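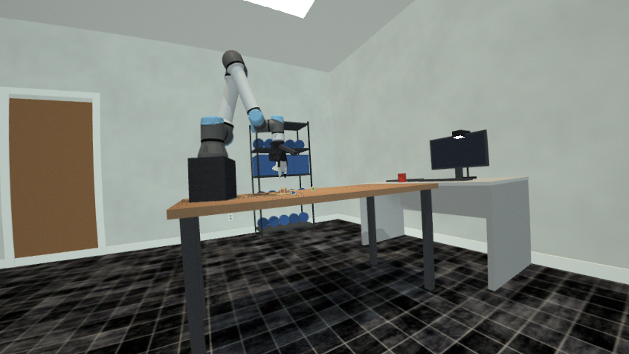
Jasmina Delić wants to know why the parental gate was signed off when her daughter got past it in one go, and could we please look at it again before the store build goes up. Fair. Gone through the whole list again, comments under each line.

Dorkberg, mobile, child safety and spending checks
Build 83, checked Saturday, August 27, 2022
Tablet and phone, both stores

1. Age screen shows before anything else loads
OK. Year wheel starts blank now, not on 2000.
Comment: going back and picking a different year still works. Needs to remember the first answer. Raised again.

2. Parental gate on shop
FAIL
Comment: the sum is too easy and it's the same sum after a restart. Jasmina is right. Was passed last time on the strength of the phone version, tablet one is older code. My fault, didn't check both.

3. Prices in real money next to gems
Part. Shop fine. The "top up" pop-up after a lost match shows gems only.
Comment (Wondis): pop-up text comes from the server, we can change it without a new build.
Reply: then change it pls

4. Odds shown for chests
OK on the info button. Text tiny on phone.
Comment: two taps to get there, should be one. Not a blocker.

5. Biggest single pack
3,000 gems. Confirm box appears, cancel is the same size as buy. OK.

6. Monthly spend limit
OK for new accounts. Old accounts have no limit set untill they open settings, which they won't.
Comment: can we default it? Ask Wondis.
Comment (Wondis): yes, next build.

7. Chat off for under 16
OK in lobby. FAIL in clan invites, free text box still there and it goes straight to the other player.
Comment: this one is a blocker. Don't send anything to review with this open.

8. Report and block buttons
Both there. Block works straight away. Report gives a thank you message and no reference, so a parent can't chase it.
Comment: Cimthorpe support desk say they see the reports at their end, just no number attached. Number to be added, no date given.

9. Adverts
Todorova ads only on the child profile, personalised ads switched off. Checked by logging out and in again, setting stuck.
Comment: one advert had a close button that took ages to show up. Couldn't get it to come back so no screenshot. Keep an eye out.

10. Flashing and sound
Warning shows on first launch only. Reduced flash setting OK. Volume slider doesnt touch the chest opening noise.

11. Delete account
OK, found under Help. Confirmation email came through. Wording says "may" delete, should say "will".
Comment: wording with Wondis legal.

Result: not passed
Blockers: 2 and 7
Recheck 2 on BOTH devices, different sums each time, then 3 and 6. The rest can wait for the November update.

Jasmina, will send you the new build when I have it, have another go with the tablet if you can.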